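3.2 The Flower Sorting Task

We should say a little about how the task came to be, as it shaped nearly everything that followed. The student club at Gudavis had 17 members in January, most of them new to robots, and Melina Zervas wanted something for them that would feel friendly and still be properly hard. Artificial flowers turned out to be a lovely choice! They bend, they catch on one another, and a stem gives the fingers very little to hold on to (we had all spent a season on wooden blocks, and were more than ready for a change).

Students worked in pairs, one guiding the arm and one keeping the log, and swapped places after 15 attempts. Ikechukwu Akande asked every pair to write down where along the stem they meant to grasp before they began, and these notes became far more useful to us than we had expected. Altogether the club recorded 800 attempts, which we sorted by flower type and by the part of the stem chosen. Leaves gave the pairs plenty to argue over, and we let them argue, happily, for as long as they liked. 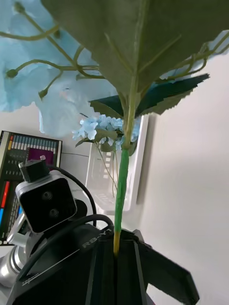
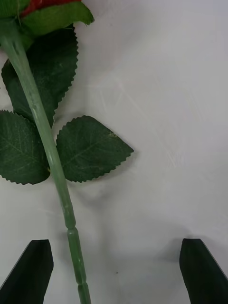
Figure 3. Wrist views from the flower task: a blue hydrangea stem held upright between the fingers (first), and a red rose lying on the white surface with the fingers open on either side of its lower stem (second).

3.3 Scoring and Student Logs

Each attempt was scored by the pair themselves and then once more by Stelios Tsolakis, who read the logs without knowing whose they were.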